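Visit > Open Day > Questions and answers

About | Visit | Programs | Getting here | Contact

Robotics Open Day: frequently asked questions

The Pirport Automation Lab opens its manipulation bay to visitors once a year, in December. These answers cover the arm demonstrations, the talks and the practical arrangements. For questions on enrolment or industry projects, use the Contact page.

VISITING

When is the lab open?

Doors open at 10 am and close at 4 pm. The last arm demonstration starts at 3.15 pm. The talk program runs separately in the Carnegie Room and finishes at 2.30 pm.

Do I need to book?

Entry to the building is free and unticketed. Arm demonstrations are booked by session, with up to 40 people in each. Book online or at the front desk on arrival. Unclaimed places are released five minutes before the start.

How long does a visit take?

A demonstration session runs for 25 minutes including questions. Visitors who also attend a talk should allow two hours.

Can I bring children?

Yes. Children under 12 must be with an adult inside the manipulation bay. The talks assume some high school mathematics.

Is the building wheelchair accessible?

The bay, the Carnegie Room and the washrooms are on the ground floor with level entry. The mezzanine is reached by stairs only. All demonstrations can be seen from ground level. A hearing loop is fitted in the Carnegie Room but not in the bay, where the presenter uses a portable speaker.

Where do I park?

Use Lot 2, off Skarow Road. Parking is free for the day. The loading zone beside the roller door must be kept clear. Bicycles can be locked to the rails at the north entrance.

Can I take photographs or video?

Yes, without flash. Flash interferes with the cameras used for object detection. Tripods are not permitted in the bay. Please do not photograph the screens at the student desks.

THE DEMONSTRATIONS

What will the arm be doing?

The main demonstration is tabletop pick and place. An object is set down on the table, the arm is given a short instruction, and it attempts to carry the instruction out. Typical tasks are putting one item into a container, moving an item from one side of the table to the other, and returning an item to its starting region.

Is the motion pre-programmed?

No fixed path is stored for the task. The control software, which we call Vimus, takes the camera images and the joint positions and outputs a short segment of motion. It then looks again and outputs the next segment. The home position and the speed limits are fixed by hand.

What is Vimus?

Vimus is the lab's own software stack. It covers calibration, logging, the learned control policy and the operator's stop screen. Kourosh Salehi maintains it and will give the 1 pm talk on how the policy is trained. It is not sold or licensed.

How was it trained?

For the bowl task, the policy was trained on 268 recorded demonstrations in which a person guided the arm through the movement. Recordings with a dropped object were kept if the operator recovered and finished. Recordings abandoned partway were removed.

How reliable is it?

In our last internal test the bowl task was completed in 87 of 100 attempts. The commonest fault was closing the fingers too early, which pushed the object away. The second was releasing over the rim. Both may occur during a session. The operator will not intervene unless the arm has to be stopped.

Why use small household objects and food shapes?

They vary in outline, and visitors already know how they should be handled. A strawberry shape is useful for testing: it tapers, it rolls in an arc, and the leafy end gives the fingers an uneven surface. A shallow bowl makes a forgiving target, as its opening is wide and its rim is low.

Why is so little on the table?

Extra objects are added later in the session. The first runs use only the item to be moved and its destination, so that visitors can follow the approach, grasp, lift and release as separate stages. Kauko Huttunen, who presents the demonstrations, calls out each stage as it begins.

What kind of gripper is fitted?

A parallel gripper with two fingers. The fingers move toward and away from each other along one line and stay parallel throughout. This type is simple to model and easy to repair. It is poorly suited to flat items such as cards or sheets of paper, and we do not attempt those in front of visitors.

Why does the arm pause before it moves?

A pause usually means that the next motion segment is being computed. A pause longer than five seconds means the software has rejected a segment as unsafe, and the operator will reset the task.

What does the table look like at the start of a run?

The fingers are open and held well above the surface, with the strawberry and the bowl apart from each other on the white tabletop.
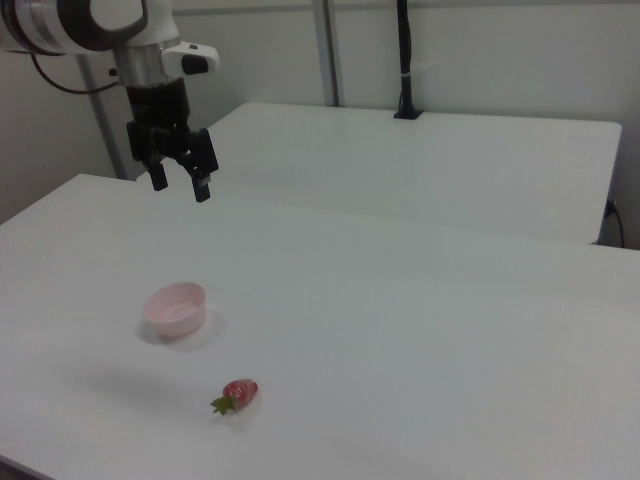

Page last changed: December, 9.40 am

Can I choose where the objects go?

Yes, during the second half of the session. Hand the object to the presenter and point to a position. The presenter will place it. Positions close to the table edge are refused, as the arm slows sharply there and the run takes too long.

Can I operate the arm myself?

Not the main arm. A small tabletop unit is available in the foyer for hand guiding. No booking is needed, and turns are limited to five minutes when there is a queue.

How close can I stand?

Visitors stay behind the yellow floor line. The arm's speed and force are limited, but the line applies whether or not the arm is moving. If the operator calls a stop, remain where you are until the session resumes.

Can I ask technical questions during a run?

Please hold them until the run ends. Questions on control and training go to Kourosh Salehi, and questions on grippers, mounting and cabling to Kauko Huttunen.

AFTER THE VISIT

Are the talk slides available?

Slides are posted on the Programs page within two weeks. The talks are not recorded.

Can my school or company arrange a separate visit?

Group visits run from February, outside examination periods. Write to the lab through the Contact page with the group size and preferred month. Groups larger than 40 are split.

I left something in the bay. Where is it?

Lost property is held at the front desk until the end of the month, then moved to the security office in the Skarow Road building.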